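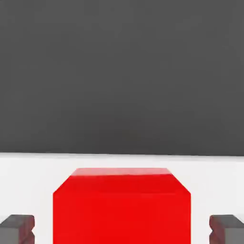 White tabletop, dark gray background.

Castumero Crowd Barrier, Interlocking Steel, Set of 9

Item no. 1194
Sold by the set. Single panels on request.

The Castumero is a free-standing steel barrier for marches, rallies, public meetings and any event where a street or square has to be divided for a few hours and cleared again the same night. City police departments, public works crews and private event firms use it to mark a route, hold a line in front of a government building or keep a lane open for ambulances.

Panels join with a hook on one end and a loop on the other. No tools are needed. A joined line can be curved or turned at a right angle, and any panel in the line can be lifted out to make an opening.

What is in the set

9 barrier panels
18 flat feet, fitted
5 reflective strips, self-adhesive
1 printed setup sheet

Finish

Hot-dip galvanized after welding, so the inside of the tube is coated as well as the outside. Powder coating over the galvanizing is available in white, yellow or safety orange. Coated sets ship later than plain ones. Ask for the current lead time when you order.

Feet

Flat feet are standard and lie low enough for most people to step over without catching a shoe. Bridge feet stand higher and are better on cobblestones or where cables have to run under the line. The two types can be swapped with one bolt per foot. Do not mix them in the same line, as the hooks will not meet at the same height.

Use at demonstrations

This is a guidance barrier. It shows people where to walk and where to stop. It is not rated to hold back a crowd that is pushing, and it should not be used as a stage-front barrier. For those jobs see the Ledesma, which has a floor plate that the front row stands on.

Leave openings in any line longer than a city block, and post a steward at each one. Do not chain or padlock panels together across an exit route. Check with the local fire department before closing off a square on more than two sides.

Banners may be tied to the panels in calm weather. Take them down when the wind picks up. A covered panel can tip over in a gust that an open one would stand through.

Storage and transport

Panels stack flat or stand upright in the Altau trolley, sold separately. The trolley has two fixed and two swivel wheels and fits through a standard double door. Strap the load before moving it on a ramp.

Rinse off road salt after winter use. Touch up cut or scraped spots with zinc paint.

Spare parts

Hooks, loops, flat feet, bridge feet, foot bolts and reflective strips are all stocked. Bent uprights cannot be straightened safely and the panel should be replaced.

Ordering

Orders of 100 panels or more are priced by quote. Smaller orders can be placed through the cart. Delivery is by flatbed truck to the curb, and the buyer provides a forklift or enough hands to unload. Pickup from the Leralstead warehouse is free with an appointment.

Public agencies may pay by purchase order. Sets needed for December events should be ordered before the fall price list takes effect.

Prices and stock last updated Thu 28 August.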